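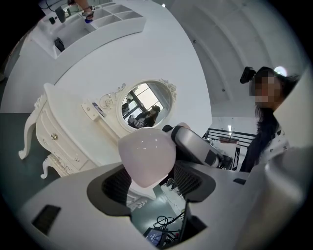

Chapter 8
Planning and Budgeting for Handheld Gripper Equipment

8.1 Scope of the chapter

The previous chapter treated the selection of a robot arm for a fixed task. The present one deals with the equipment used before an arm is installed: handheld grippers, head-mounted cameras, and the furnished space in which people use them. These items are cheaper per unit than an arm, and for that reason they are often bought without a plan. The usual result is a set of grippers that cannot all be run at once, or a room whose furniture has to be replaced after the first month.

Readers should be able to do the following by the end of the chapter:

Separate purchase cost from operating cost for a handheld unit.
Estimate the number of spare parts to be ordered with the first shipment.
Specify a work site, including furniture, lighting and power.
Prepare a one-page budget request that a purchasing office can act on.

8.2 What is being bought

A handheld gripper is priced as a unit but wears as a collection of parts. The housing seldom needs replacement. Finger ends, cables and connectors do. Cables deserve separate attention in the budget, as they are bent every time the operator changes grip, and a damaged cable stops work as completely as a damaged sensor. Where cables run inside the housing, the buyer should ask whether they can be replaced on site or only by the supplier.

Head-mounted cameras are budgeted on a different basis. They are assigned to operators, while grippers are assigned to stations. A site with two shifts may need twice as many head straps as grippers, although the cameras themselves can be shared if charging time permits.

8.3 The work site

Furniture is part of the equipment list. A domestic task such as clearing a dresser top calls for a real dresser, with small objects of the kind that people leave on one: a tray, a phone. Pieces with mirrors, glossy paint and curved legs are harder on cameras than plain tables, and a plan that includes only plain tables will underestimate the time required later. Mirrors also reflect windows and other people at work, so their position should be settled before stations are assigned.

Ceiling lights, windows and railings are normally accepted as found. The site survey should record them anyway. A bright fixture directly above an operator may require a change of station, and that change costs nothing if it is made on paper.

8.4 Worked case: the Skondstead site

The Grivthorpe project leased one floor of a building in Skondstead and requested prices from two suppliers, Vulley and Bakhtiari. The request, dated August 31, 2020, covered 8 handheld grippers and 4 head-mounted cameras. Vulley quoted a lower unit price with no spare parts. Bakhtiari quoted a higher price that included finger ends and one replacement cable per gripper.

The project set aside $3000 for furniture and small objects, and left the cost of moving furniture between stations out of the request. By December this omission had become the largest variance in the budget. Records kept by the site showed 81 furniture moves, each of which took two people away from their stations.

The case is used again in Section 8.7, where both quotations are compared over a full year of operation.

8.5 Terms used in this chapter

Station: a fixed area of floor, with its furniture, assigned to one gripper.
Unit cost: the price of one gripper as delivered, without spares.
Site cost: lease, power, furniture and the labor needed to rearrange it.
Downtime: hours in which a station is staffed but its gripper cannot be used.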